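Sorting and Storing Foam Letters
Workshop and Playroom Tips, Bresach Household Notes

Foam letters and small foam shapes get lost because they are light, flat and close in size to the gaps between furniture. A fixed sorting surface solves most of this. The method below works for one alphabet set or several mixed ones.

Cover the table first. A matte covering is preferable to bare varnish or glass, on which foam tends to slide when brushed with a sleeve. Small creases do no harm. Pull the covering flat at the front edge, where pieces are most often swept off.

Use plates as sorting stations. A plate has a low rim, so a flat piece can be picked up from the side, and it can be tipped straight into a bag afterward. Plates of different colors are easier to tell apart than matching ones. Assign the sorting rule before starting (by color, by letter group, or by set) and keep to it until the table is clear.

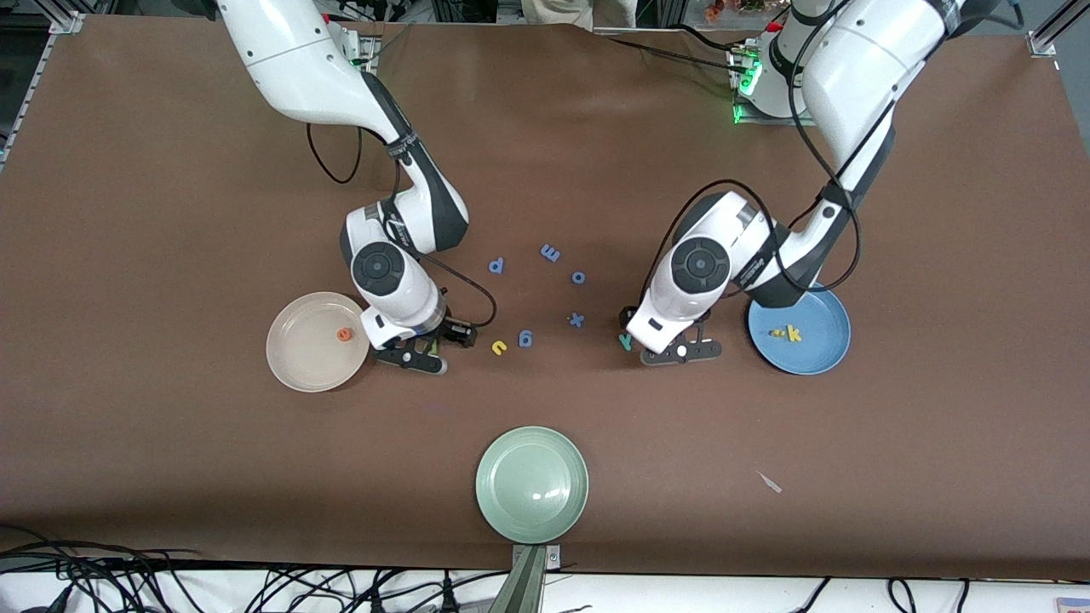
Foam pieces on plates: orange on the pinkish-beige plate, a yellow "k" and a small yellow piece on the blue one.

Leave the unsorted letters in a loose cluster between the plates and work from the outside in. Turn each letter face up before placing it. Lowercase b, d, p and q are the usual errors and should be checked against a printed chart.

Small offcuts, such as the centers punched from an "a" or an "o", go on the plate with their own color. Do not discard them until the set has been counted. Some sets use them as puzzle inserts.

Cleaning: wipe with a damp cloth and a drop of dish soap. Dry flat on a towel for 16 hours. Do not use a radiator or hair dryer; thin foam curls and will not lie flat again.

Storage: one zip bag per color, pressed flat to expel air, with the bags filed upright in a shallow box. Label the bag, not the box lid. Keep the box out of direct sun, which fades yellow and orange first.

Kirstin Strachan adds that a missing letter can be cut from a 13-inch craft foam sheet of matching thickness, using the nearest surviving letter as a height guide.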